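双臂小站的周末保养：夹爪、线缆和一颗总是松的螺丝

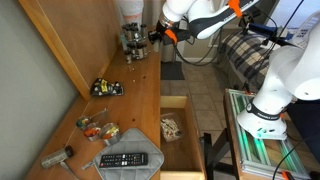
文／Shu-fen Tang　分类：家里的机器　三月　阅读 1,345　评论 13

星期六早上本来打算睡到自然醒的，结果七点多就醒了，脑子里全是右臂那个“咔哒”声。上个礼拜它就开始响，每次手腕转到快到头的地方响一下，很轻，像有人在隔壁房间按圆珠笔。我跟自己说没事没事，过两天再看，拖了五天，夜里做梦都在听。行吧，起来修！

先给新来的朋友交代一下背景。我们家有一套双臂的小站，名字叫 Duvia（Leandro 起的，问他什么意思，他说念起来顺口）。两条白色的机械臂装在铝型材搭的架子上，架子跟厨房的木台面挨着，平时让它练的就是台面上这些活：拿调料瓶、挪量杯、把东西收进抽屉。之前几篇写的都是怎么教它干活，这一篇只讲怎么伺候它，很琐碎，图个自己以后查得到。去年换夹爪那次我什么都没记，今年又从头摸了一遍，气死。

一、先听，再拆

我以前的毛病是一有响声就拧螺丝，拧完一圈发现是别的地方在响。现在学乖了，先断掉自动程序，切到手动，一个关节一个关节慢慢转，耳朵凑过去听（速度一定要调到最低，而且急停按钮放在另一只手底下，这一条我是认真的）。

底座，没声音。肩膀，没声音。肘，有一点点沙沙的，是线缆外皮蹭到臂身，记下来，等会儿处理。手腕第一节，没有。手腕第二节，转到后半段，咔哒！就是你。

很多人到这里就开始怀疑减速器了，我也怀疑了大概三秒钟，心都凉了，那个东西在家里根本修不了，得寄回去。Leandro 从电话里听了一遍，说你先把夹爪拆下来，空着手腕再转一次。我拆了，再转，安安静静的。好家伙，所以响的是夹爪和手腕之间那块转接板，跟关节一点关系都没有。

省下来的钱够我高兴一整天。

二、转接板

转接板是找一家叫 Plolari 的小加工店做的，两面都有孔，一面对手腕法兰，一面对夹爪。四颗螺丝，其中一颗永远比另外三颗松得快。永远是它。我在板子背面用记号笔给它画了个小哭脸，方便认。

这次拆下来一看，螺纹里的防松胶已经碎成粉了，孔口还有一圈亮亮的磨痕。处理办法很土：

螺丝全部换新，旧的不要舍不得。孔里的残胶用小钢丝刷转着刷，再用无水酒精擦，等它自己干透（别用嘴吹，口水会进去，别问我怎么知道的）。上胶只点中间两三圈螺纹，点多了下次你会恨自己。然后对角上紧，先都带上，再分两轮用扭力扳手收。扭力值看你自己那块板和那颗螺丝的说明，不要抄我的，材料不一样差很远。

装回去以后我没有马上通电跑程序，胶要时间。趁这个空档去弄线。

三、线缆，我的老冤家

如果要我选一样最讨厌的东西，就是线。臂身上垂下来的那几圈黑线看着挺随意，其实每一圈的长度都改过好几回。留短了，手臂伸远的时候会绷住；留长了，它会扫到台面，扫到台面上的东西。上个月有一次，一圈线很优雅地勾住了调料瓶，我眼看着它被带走，肉桂粉撒了一地。

现在臂的上半段用的是橙色的夹子固定，颜色是我挑的，理由就是显眼，掉了一个我远远就能看见。之前用黑色扎带，断了都不知道。夹子之间的距离没有什么公式，我的办法是把手臂摆到最别扭的姿势（手腕转到底、肘收到最里面），在这个姿势下把线理顺，夹住，再慢慢伸直看它怎么走。先夹直的再弯，肯定会绷。

肘部那个沙沙声，就是有一个夹子滑下来了一截，线外皮跟外壳贴在一起。外皮只是磨花了，里面没露出来，我缠了一层布基胶带，把夹子挪回原位，在两头各画了一道线做记号。以后每次擦灰的时候瞄一眼，线对不上就说明又滑了。

哦对，还有一件事：理线之前先把台面清一清。我这个人就是懒，量杯啊零食袋啊都还在上面，遥控器搁在隔热垫上，抽屉也开着，就直接动手了。小螺丝掉进台面这堆东西里面有多难找，我已经体会过不止一次。现在我在旁边放一个带磁铁的小碟子，拆下来一颗就放一颗，真的好用，后悔没早买。

四、夹爪本身

夹爪是黑色和橙色的那种。每次保养我会看三个地方：指垫、导轨、还有开合的零位。

指垫是软的，抓过油的东西以后会变滑，而且滑得很不均匀，一边粘一边溜，抓小罐子的时候罐子会在手里转半圈，看着特别气人。温水加一点洗洁精，软毛牙刷刷，晾干。不要用酒精，我那副老指垫就是被我擦酒精擦硬的，裂得像冬天的脚后跟。如果洗完还是滑，就翻面或者换掉。

导轨里面全是碎屑。你想嘛，它天天在厨房干活，台面上永远有渣，面包的、调料的，什么都有。我先用吹气球吹，再用棉签沾一点点轴承油，慢慢推过去。棉签出来是黑的就再来一根，出来还有点灰就可以收手了，追求雪白没有意义。油真的只要一点点，多了会粘更多的渣。

零位这个比较烦。夹爪合上的时候，软件里显示的数要是对不上，抓薄的东西就会差一口气。我们家的做法是拿一张普通名片，让它夹住，能抽动但有阻力，就算合适。Leandro 嫌我这个土，他有塞尺。塞尺确实准，可是塞尺在他家，名片在我家。

五、架子和底座

两条臂的底座都固定在架子上，架子是铝型材，沿着边装了一条灯带，亮绿色。很多读者留言说灯带好看，谢谢！不过装它是有用处的，晚上从沙发那边走过来不会一脚踢到架子腿。我踢过，大脚趾，不想再提了。

架子最怕的是慢慢走形。型材的连接件用久了会松，一处松一点点，到手臂末端就放大成很明显的偏差。我的检查方法是这样：手臂断电，两只手扶着架子轻轻晃，耳朵听，手心感觉。有哪里咯噔一下，就从那个角开始查。今天查到后面下方一个角码松了，补了一把。

还有地脚。我们家是瓷砖地，砖和砖之间有缝，地脚要是刚好踩在缝上，早晚会歪。每次挪过架子我都用水平尺重新看一遍，两个方向都看。看完再在地脚旁边贴一小段美纹纸，下次一眼就知道动没动过。

底座上的小指示灯我也顺手记一笔：我们这一台开机正常待命是青绿色。颜色什么意思各家不同，请翻自己的手册，但是你最好知道自家“正常”是什么样子，不然出问题的时候根本说不清楚。我第一次打电话给售后，人家问灯什么颜色，我说就……亮的。

六、重新标定

拆过夹爪，标定就得重来，这个偷不了懒。转接板哪怕只偏一点点，末端位置也全变了。

流程跟以前一样：先跑单臂的零点，再跑末端，最后是两条臂之间的相对位置。以前我每个点只采一遍，结果时好时坏，现在老老实实多采，这次一共采了 200 个姿态，跑了差不多一顿午饭的时间。中间不要去碰架子，不要靠在台面上，更不要（说的就是我）一边等一边开关旁边的抽屉。台面和架子虽然没连着，可是我总觉得会有影响，Leandro 说是心理作用，那也行，反正我不碰。

第一遍出来误差偏大，右臂比左臂大一截。我一下子又慌了，以为转接板装歪了。后来把数据翻出来看，有几个姿态的误差大得离谱，全集中在同一个方向，就是手臂伸向调料架那一侧。我回去看了看，标定板靠那边的一个角翘起来了，双面胶没粘牢。重新粘好，按紧，再跑一遍，两条臂的数就差不多了。

所以步骤里又多加一条：跑标定之前，四个角都按一下。

七、试跑

下午才敢让它真的动。先空跑，什么都不抓，速度开到平时的一小半，我站在急停旁边看着它从调料架上方过去、停住、回来。手腕转到后半段的时候我屏住了呼吸……没有咔哒！我在厨房里自己鼓掌，很傻，但是很爽。

然后让它抓了一个空的塑料杯，抓了几次都稳。再换调料罐，第一次夹得有点高，我把高度往下改了一点，第二次就好了。玻璃的东西我一般放到最后再试，刚保养完的机器先拿不怕摔的练手，这个顺序建议大家都学一下。

跑完以后再用扭力扳手复查一遍那四颗螺丝。小哭脸那颗，没松。我知道它只是在等下个月。

八、花了多少

有人上次问保养费不费钱，我把这次的单子加了一下：螺丝、防松胶、一对备用指垫、夹子一包，再加那个磁铁碟子，一共 748 块。大头是指垫，原厂的是真贵，我在找替代的，有一家叫 Acuña 的寄了样品给我，还没试，试了再写。

时间的话，从早上七点多到下午四点，中间吃了饭，还接了我妈一个很长的电话。

九、我现在用的清单

写给自己的，贴在架子旁边的墙上，你们要抄也可以：

每天收工：吹一遍夹爪，手臂回到停放姿势，看灯。
每周：洗指垫，看夹子上的记号线，晃架子。
每月：查转接板螺丝，导轨上油，看地脚的美纹纸。
拆过任何东西之后：标定，标定板四个角按一下，低速空跑。
有怪声：先停，手动一节一节听，再把夹爪拆了听一遍。

这张单子改到第几版我已经忘了，Leandro 那边的那台叫 Alon，用的是同一张，他自己又在下面加了一行“别在机器旁边吃零食”，我觉得是在影射谁。

下一篇想写左臂。它倒是没响，但是最近从停放姿势起来的时候会顿一下，很短，像人起床腰疼那种。日志我导出来了，还没看。有碰到过类似情况的朋友请留言，最好写一下你们用的是什么臂、跑了多久，我一条一条看。

评论（最新三条）

阿吉：哭脸那颗我家也有，我画的是骷髅。想问防松胶你等多久才通电？

Shu-fen Tang 回复 阿吉：看胶的说明书哈，我这瓶写几个小时能受力，我等到下午才跑的。急的话不如前一晚先上好。

小满妈：指垫用洗洁精真的有用，刚洗完我家那只，终于不转罐子了！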